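Floor rules for the robot bay: your questions answered

I look after the practice floor at Oda, and I get asked the same things every time we bring new people on. So I've finally typed them up! If yours isn't here, come and find me (I'm usually near the kettle).

Do I need to do the whole induction if I'm only visiting?
No, visitors do the short version, and you'll be done before your tea goes cold. Anyone who'll be working with a robot does the full one, and that includes people from Trarolley who've done theirs at Sonora. The two sites have different stop procedures and I don't want anyone guessing.

What does the yellow tape mean?
It marks a position. Trolleys get parked inside their outline, square to the tape, and if you move one you put it back. Please don't use a marked spot for your backpack, your jacket or your lunch, even if it's been vacant all morning.

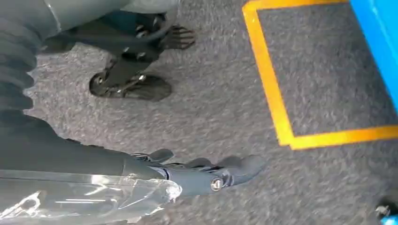

Same goes for peeling up a bit of tape that's gone grubby. Tell me and I'll re-lay it from the floor plan, which is item 319 in the shared folder (don't ask me how we got to 319). I had one line re-laid by eye back in January and it took me ages to work out why the parking was off.

How close can I stand?
Two metres while anything is powered, unless you're the named handler for that run. Handlers can go closer, but never between two machines. I'm pretty strict on that one, sorry! 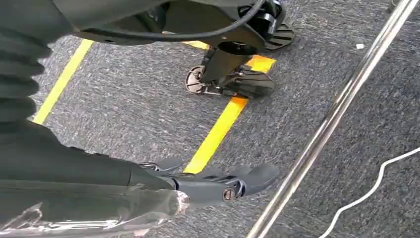

And yes, two metres counts when the thing is standing still. A robot holding its position is still powered, so treat it as live until the handler calls "clear" and you've heard the colour of the status tag read out.

Can I help if a robot's got hold of something awkward?
Ask the handler first, every time.
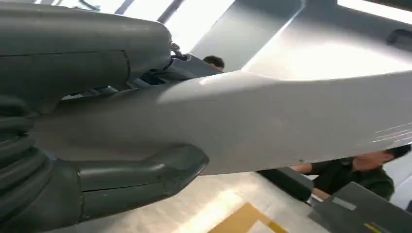 Handlers work in pairs here, and the second person's whole job is watching people. Hands are what I worry about most, then heads, because we all lean in when we're concentrating. Look at the person in the dark green shirt, bent forward with an arm out and a hand near that dark grey block: from down there it's hard to keep track of what's overhead. If you have to bend, say "going low" and wait for an answer.

Where do crates go?
On the shelves, label facing out. A stack on the carpet is fine during a session as long as it isn't blocking a walkway, but it's back on a shelf by 6 pm, please. Cables get run along the edges wherever we can manage it.

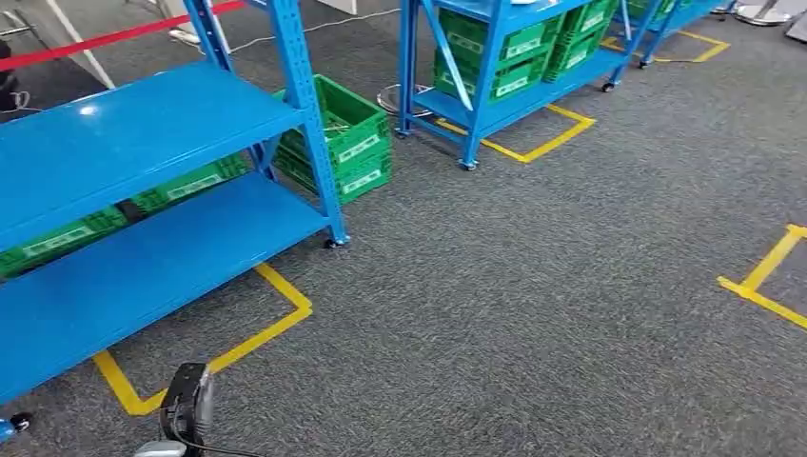 Miyuki Fujimoto wrote back after the last version to say the label rule should cover crates on the floor as well, and that she'd like it checked at the start of a shift instead of the end. Fair enough, Miyuki, it's going in.

Who signs off a rule change?
Me and Yoshinori Honda, both of us, in writing. Rekness gets a copy. Send your suggestion by email and put "floor rules" in the subject so I can find it again.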